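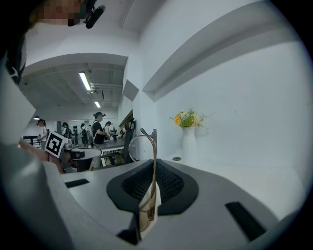 4. Your first session with the Tronerar hand-held gripper

By now the gripper is charged, the app is on your phone and the two halves have been paired. Time for the fun part! The Tronerar records what your hand does as you open and close the fingers, and Uvum turns that into something a robot arm can learn from. You don't need an arm in the room to get going, and most people have their first usable recordings before lunch.

4.1 Before you pick it up

1. Choose a room with even light. Ceiling tubes are fine. Strong sun through a window is harder work for the camera, so draw the blinds if you have them.

2. Clear a patch of table big enough for the task you have in mind. Other things can stay on the table as long as they are out of your way. Everyday clutter is welcome, and it makes for better recordings than a bare surface.

3. Print the marker sheet from the Uvum download page at full size. Turn off "fit to page" in the print window or the marker will come out too small.

4. Glue the marker to stiff white card and leave a clear white margin all the way round.

Note: Laminated markers look smart but they catch the light. Plain matt card works best.

4.2 Starting a recording

1. Hold the gripper by the handle with your wrist relaxed.

2. Press and hold the side button until you hear two beeps.

3. Ask a helper to hold the marker card up in view of the camera, or prop it against something steady. Tilting it a little is fine.

4. Wait for the long tone. It normally comes in about 5 seconds. If it doesn't, bring the card closer and try again.

5. Put the card away and start your task. Move at the speed you would use at home. It feels natural surprisingly quickly, and after a few goes you'll forget you're holding anything at all.

6. Press the side button once to stop.

Caution: Keep your fingers clear of the gripper tips while they are closing. Do not use the gripper to lift hot pans, knives or anything heavier than a full mug.

4.3 How long to record

Keep each recording under 90 seconds. Short ones are quicker to check and much easier to throw away when you drop something. If a task runs longer, split it at a natural pause, such as after you put an object down.

We suggest 30 recordings of the same task before you move on to the next. Change something small each time - start from the other side of the table, swap a cup for a glass, turn the box round. This is where the kit really shines, and it's great to see how much variety you can get from one table.

4.4 Working as a group

Several people can record in the same room at once. Give each gripper its own name in the app (Settings, then My Grippers) and leave enough space to turn round without bumping elbows. People walking past in the background do no harm to the recording, but do let everyone know that cameras are running. Face blurring is switched on under Privacy when you first install Uvum. Please leave it on.

4.5 If something goes wrong

No long tone: wipe the lens with a soft dry cloth and check that the marker card isn't bent.

Error 17 in the app: the card was taken away too soon. Stop, then start again from step 2 of section 4.2.

Fingers feel stiff: open and close them fully a few times with nothing between them. If they still drag, see section 7, Cleaning.

Next: 5. Checking and sending your recordings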